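Wamley Card Players, minutes of the monthly get-together, Sat 11 August

Present: me (Edileuza Aguiar, taking notes again), Haris Magsi, Mỹ Triệu and Ulises Quintero. Orvokki Heinonen sent her regrets and a long list of opinions, which I've worked in where they fit.

Last month's minutes: fine with everyone once I fixed the spelling of Prorneo. Sorry, Ulises!

1. The Darkthorpe expansion
We've all had time with the new set now, so we went around and said what we thought. Haris loves the swamp decks and wants them allowed in league play right away. Mỹ thinks the Drowned Bell card is way too strong - she lost to it on turn two and she's still mad. Orvokki's note said ban it until December and look again then. We voted, and the ban passed 3 to 1. Haris asked me to write down that he was the one.

2. League ladder
Ulises read out the ratings. Mỹ is on top with 1592, and I'm so far down I'm leaving my number out (my minutes, my rules). We went back and forth on whether online games should count. They will, but only if both players send Ulises a screenshot the same night.

3. Shared card binder
Haris went through the whole collection and got 3281 cards, and 97 of them are doubles of rares we can trade. He'll bring the trade pile next time. Please, please put things back in the right sleeve.

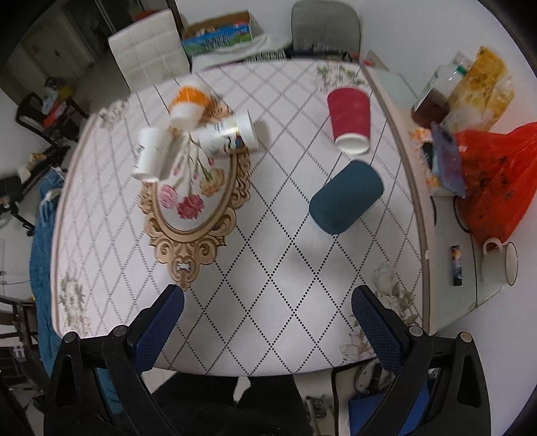

4. Team event against Cronin
Cronin wants to play us in pairs, best of three, open decks. I said yes before asking anyone, and luckily everybody was happy with it. Mỹ and Ulises are pair one, Haris and I are pair two, with Orvokki as our sub. I'd like us to use plain playmats for it, as small tokens are hard to pick out on a dotted diamond tablecloth with carnations on it, and cups should stay well away from the decks. Haris will write back to them about start times.

5. Anything else
Ulises wants a beginner night using only Prorneo starter decks. We like it, but he has to write the handout.

Next meeting: same time next month. Mỹ is picking the format.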